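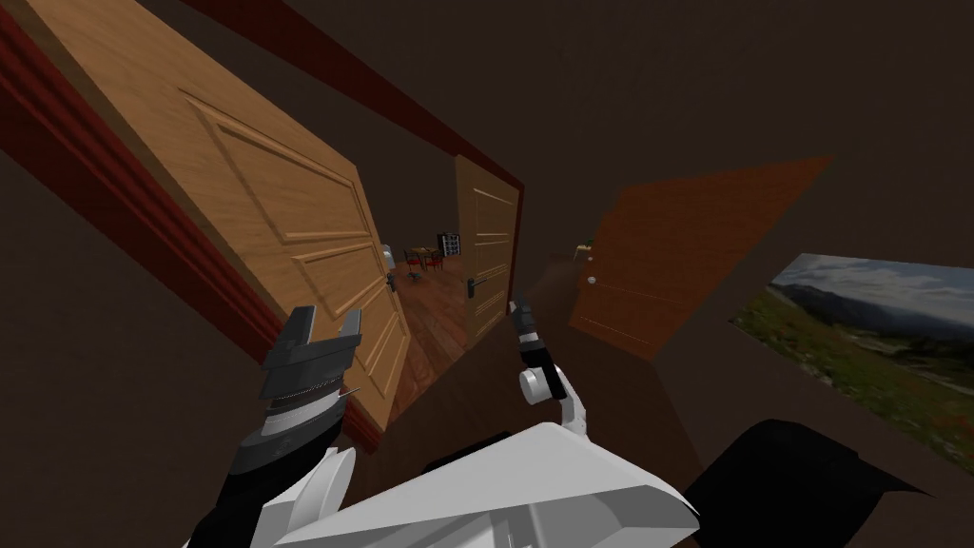 Doors first, then everything else: a student team on simulated house robots

23 November 2019

The Gratby student robotics club has spent most of the year on one problem. A two-armed robot has to get from one room of a simulated house to another, opening whatever doors are in the way. The project is called Resteo. All of it runs in simulation, and the club has no plans to buy hardware.

Neelam Bisht leads the control group. She is in her third year of mechanical engineering and joined when the club was still building line followers.

"A door is a constrained object," she said. "It turns on one axis and the handle has to travel along an arc. If the gripper leaves that arc by much, either it slips or the solver puts in a huge force and the arm shakes. We spent March on shaking."

The house has panelled doors in several colours, and the fittings vary. Some have black levers on a backplate. The orange-brown one has a small round white knob. Bisht said the levers were solved early, as two open fingers can press one down without closing. A knob has to be gripped and turned at the wrist, and the fingers have to be centred on it.

"With the lever you can be sloppy," she said. "With the knob we allow 11 millimetres of error before we call the grasp failed, and that is generous."

Fahad Minhas looks after perception. The policy sees only what the robot's head camera sees, which includes its own white torso and both arms. Minhas said the arms block part of the view whenever they are raised, and that an early version learned to treat the left gripper as furniture.

The head can also tilt a long way. When it does, door frames run diagonally across the view, and the first detector, trained on upright doors, missed them.

"We rotated the training views and it got better," Minhas said. "I wanted to lock the head level. Neelam wouldn't let me. She said the arms need the reach and the head goes where the body goes."

The training set stands at 3112 episodes. The team had set itself a target of 3000 and let the last batch finish overnight. Each episode starts the robot at a random spot near a doorway with the doors at random angles. Of the 56 held-out layouts used for testing, Minhas said the hard ones have two doors standing open close together, where an elbow can catch one panel while the hand is working on the other.

Club members write their own tasks in a small scripting tool named Wei, which a former member left behind with very little documentation. First-years are given it in their second week. Bisht would like it rewritten. Minhas would not.

"It does what it says," he said. "It just doesn't say much."

Asked about the student competition, Bisht said the club will enter the navigation class and leave out manipulation on tables. The entry will go in under the name Relus. Scoring is by time, with a penalty for each contact between the robot's body and a wall, and the current controller is slow.

"It stops before every threshold," she said. "It checks the door angle, checks again, then moves. I'd like to take out one of those checks. Fahad wants to see the contact logs first, so that's what we're doing this week."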